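How to Wrap a Box So the Corners Come Out Sharp

2021-03-05
By Vivek Grewal

I love wrapping presents. I love it so much that friends drop things off at my place before birthdays, and I get to spend a whole evening with paper and tape and the radio on. If you've always handed over gifts that look like they were packed in the back of a moving car, stick with me, because a plain rectangular box is the easiest thing in the world to wrap once your folds are right!

Start with the paper. Thin, shiny paper tears at the corners and shows every crease you didn't mean to make. Go for something matte with a little weight to it. I buy mine from Dodico, a small stationery shop in Flellmont, but plain brown kraft paper works beautifully too, and it's cheap enough that you can mess up a sheet and not feel bad. You'll also need sharp scissors (really sharp, so they glide), clear tape, and a ruler or bone folder for pressing creases.

Now measure. Lay the paper face down and set the box on it, top side down, so the seam ends up underneath. Bring one side of the paper up and over, then the other. You want them to overlap by an inch or so. At each open end, the paper should stick out a bit more than half the height of the box. Too much paper is the number one reason ends look lumpy, so trim it! I know it feels risky. Do it anyway.

Find yourself a firm, flat surface before you go any further. Carpets and beds are no good, the creases just sink in and go soft. A table you can walk around is best of all, and you can turn the box whichever way suits your hands.

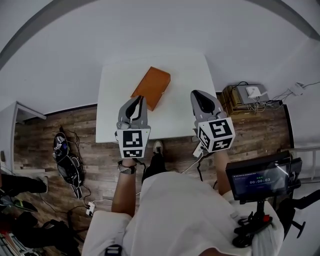 A rectangular box on a white table.

Fold one long edge of the paper over by half an inch and crease it, so you have a clean line to finish with. Pull the raw side snug over the box and tape it down. Then bring the folded side over, pull it tight (tighter than you think) and tape that too. Run your finger and thumb along each long edge of the box to pinch in a crease. This is the bit that makes people ask if you had it done in a store.

On to the ends. Stand the box up if that's easier for you. Push the left and right sides of the paper in flat against the box, and you'll get two triangle-shaped flaps, one at the top and one at the bottom. Crease the slanted edges hard with the ruler. Fold down the flap that comes from the top of the gift, tape it, then fold up the other one. If the point of the last flap reaches past the edge of the box, tuck it under itself before taping.

My neighbor Ernő Major uses double-sided tape inside that last flap so there's nothing showing at all, and I've been copying him since June. It looks fantastic.

Ribbon next, if you're using it. Cut a piece 5 times the length of the box, which leaves plenty for a bow. Lay the middle across the top, take both ends around underneath, cross them with a quarter turn, and bring them back up. Tie once, tightly, then make the bow. Snip the tails at a slant so they don't fray.

For a tag, I cut up old greeting cards and punch a hole in the corner. Thread it on before you tie the bow. I forget nearly every time.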